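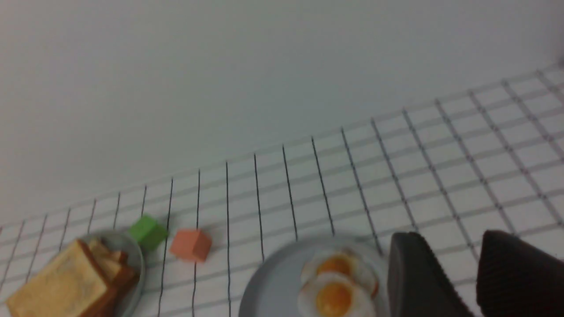

图1 网格桌面、两只灰色圆盘、玩具面包片和玩具煎蛋

第3讲 用网格桌面学习透视和摆放
静物基础课讲义
编写:Eldana Tefera

一、这一讲的内容

上一讲我们画了单个的圆盘。这一讲开始,同学们要把几样东西放在同一个桌面上,并且让看画的人相信它们真的在同一个平面上。我教这门课的时候发现,很多初学的人把每个东西单独画得不错,可是放在一起,盘子好像飘起来,面包好像要滑下去。原因大多在桌面,所以我们先学桌面。

课上使用的桌面是白色的,上面有细的深色线。教具是玩具食物,因为真的煎蛋过一个小时就变样,不适合三节课连续画。

二、网格告诉我们什么

请看图1的桌面。往远处去的线在中间比较深、比较清楚,越靠近我们,线和线之间张得越开,像扇子的骨。横的线颜色浅一些,是灰色的。两组线合起来成为许多小格子,格子越靠近墙越小。

画的时候请按照下面的顺序:

1. 先定墙和桌面相交的那条线。图1里这条线是斜的,从左边低处往右边高处走。不要习惯性地把它画成水平线。
2. 再画往远处去的线。先画中间的一条,然后向两边画。用手轻轻比一比,看每条线倾斜多少。
3. 最后画横线。横线要用更硬的铅笔,力气小一点。
4. 检查格子。如果远处的格子和近处的一样大,请擦掉重新画,不要在上面修改。

这里有一个词要记住:缩短。意思是同样长度的东西,离眼睛远了,看起来就短了。格子在深度方向的缩短,比在宽度方向的变化更容易被忽略。

三、盘子

圆的盘子斜着看,是椭圆。椭圆有长轴和短轴。初学者常常犯的错误是把椭圆的两头画尖,像一片叶子。椭圆的两头应该是圆的,只是弯得急一些。

两只盘子都没有完整地出现在图里。放面包的那只在左下角,放煎蛋的那只在下面中间,只看得到上面的部分。遇到这样的情况,我要求同学们在草稿纸上把整个椭圆画完,然后再决定纸的边在哪里。只画看得见的一段弧线,往往画不准。

盘子是灰色,桌面是白色,所以盘子的边不需要画很重的轮廓线。用明暗的差别就可以把它分出来。

四、面包片:倾斜的面

盘子里有一片大的,切面是浅黄色,边是棕色的皮。后面还有两片小的,斜着靠近盘子的右边。三片的角度不一样,这正是练习的重点。

请先不要管面包的外形,把每一片想成一块有厚度的板。问自己:这块板的哪一条边最低?板朝哪个方向倒?想清楚以后再把角修圆,加上棕色的边。如果先画了很漂亮的面包皮,再来改角度,会很难受。

颜色方面,浅黄色的部分请留得干净,棕色从边上开始加。两种颜色中间不需要画黑线。

五、煎蛋:重叠

两个煎蛋叠在一起,上面那个的蛋黄是橙黄色,蛋白的右边有一点焦褐色;下面那个的蛋黄是金黄色,比上面的大。重叠是表示前后关系的最简单的办法,但是要注意两点。

第一,被盖住的轮廓在心里要继续走。线到了另一个煎蛋下面,再从另一边出来的时候,应该还是同一条线。
第二,两个蛋黄的颜色不要用同一支笔涂完。先比较,再选颜色。

六、两个小方块:用网格量位置

面包盘的右上方有两个小方块。绿色的靠近盘子的上沿;橙红色的(有点像三文鱼的颜色)稍微低一点,在绿色的右边,距离是一个格子左右。橙红色的方块在桌面上有淡淡的影子。

方块虽然小,作用很大。它们是整个桌面的尺子:有了格子,我们可以说“差一格”,这比说“差一点”有用得多。请同学们先在画纸上找到对应的格子,再把方块放进去。不要凭感觉先放方块,然后画格子去配合它。

影子请画淡。影子太黑,方块看起来像在桌面上开了一个洞。

七、课堂练习

练习A(16分钟):只画墙、桌面和网格,不画任何东西。用硬铅笔。
练习B(8分钟):在练习A的纸上加两个方块,位置按照图1。
练习C(不限时间,可以回家完成):加上两只盘子、面包片和煎蛋。上颜色,彩铅或水彩都可以。

练习C请另外写一段短文,说明你在哪个地方改过位置,为什么改。不要超过1000字。写得简单没有关系,但是请写自己的画,不要抄讲义里的句子。

八、评分时我会看的地方

格子的大小有没有变化。
椭圆的两头是不是圆的。
面包片有没有不同的角度。
两个方块和盘子的距离对不对。
颜色的多少不影响分数。只用铅笔完成的作业,和上了颜色的作业一样看待。

九、下一讲的准备

请带一件家里的小东西,高度不要超过你的手掌,颜色最好单一。玻璃的东西请不要带,我们在三月才会讲透明的材料。网格纸由我来准备,同学们带铅笔、橡皮和草稿纸就够了。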